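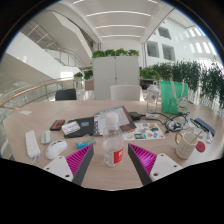 Shared table cleanup, part 2: cables, mice, cups

7 Aug 2021

Filed under: desk, storage, small fixes

In part 1 I measured the big table and complained about its size. This part covers what is on top of it. The table is light wood grain and wide enough that things put down in the middle stay in the middle, and that accounts for most of the trouble. A narrow desk forces a decision every few hours. This one will take another mug, another charger and another bag without objecting, and by the end of the week you are working on whatever strip is left along the front.

I moved my work here from the Milbridge flat in November, and the habits came with me. The rule I wanted to test this summer was simple: sort by how often a thing is touched, and ignore what it is. I have tried sorting by type before (all electronics together, all stationery together) and it lasts until the first time you need a pen and a charger in the same minute.

Class A, touched hourly

Laptop or tablet, mouse, drink. These get the front edge and nothing else does. I found two mice out, a small light gray one and a larger white one. The small one travels well and cramps my hand after an hour. The large one is comfortable and does not fit in any sleeve I own. Two mice for one pair of hands is a storage problem pretending to be a preference, so the small one now lives in the travel pouch and comes out only when the pouch does.

Drinks are harder. A water bottle with a screw cap can stand anywhere, including next to a power strip, as long as the cap is on. An open mug or a paper cup cannot. I keep open cups on the opposite side from the power strip, and I move them before I move anything else. The plastic water jug goes at the back, handle outward, because reaching over a keyboard with a full jug is how I lost the previous keyboard.

Wooden stirrers go in the trash as soon as the stirring is done. I have no storage solution for a used stirrer and am not going to develop one.

Class B, touched daily

Chargers, power bank, power strip, earphones. This is the cable problem, and it took up most of the afternoon.

A power strip left loose on a tabletop turns into the hub of everything. Each plug adds a lead, each lead is longer than the distance it has to cover, and the slack ends up in one pile. Black cables on black cables are also impossible to trace by eye. You pull one and find out what it was attached to.
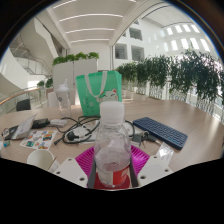 Middle of the table before sorting. The strip and the black cables were the first things dealt with.

The procedure, in the order I did it:

Unplug everything at the strip. Do not try to untangle live leads in place.

Lay each cable out straight, end to end, on the cleared part of the table. Earphones separately. Earphone wire is thinner than the rest and knots around anything left beside it.

Pair each cable with the device it serves. A cable with no device goes into a bag marked with the date, and if I have not opened the bag by winter it gets recycled.

Fold to length. I fold in a flat figure eight and close it with a hook-and-loop tie from Hirine, item 351 in their catalog, the narrow ones. The wide ones are fine for extension cords and too bulky for phone leads.

Put the strip back at the side edge with its own lead going straight off the table. Mine is now held by two Carrasco clips. They took two attempts. The adhesive wants a degreased surface, and a table where people eat is not one. Wipe with alcohol, wait, then press and hold. The packet says they are good for 2000 grams, and I have not tested that, but the strip has not moved.

The power bank and the small charger share a shallow tray behind the laptop. I considered a drawer unit from Witley and decided against it after reading the dimensions — 462 mm deep, so it would have stuck out into the space where the chairs need to go.

Class C, touched weekly or less

Stickers, printed cards, folders, small packets, bags. Sticker sheets are flat, so they creep under other things and come out creased. They go inside a folder, standing up. Loose cards go in the same folder. Packets of unclear purpose get read once and then put in the folder or thrown away.

The mint-green tote with the cartoon cat had been standing at the back of the table, and I would have left it there, as it does no harm and hides the jug. But a bag on a table gets used as a wall, and items accumulate in front of it. It now hangs off the back of a chair. Lids are stored with the cup they belong to or not at all.

Results so far

The front half of the table is clear at the end of most days. The cable tray has held. The card-and-sticker folder is filling faster than planned and will need a second one. I still carry a cup over to the power side when I am on a call, and I have not found a fix for that other than noticing.

Part 3 will deal with the tall white cabinet and whether the plants on top of it can stay where they are while I empty the shelves.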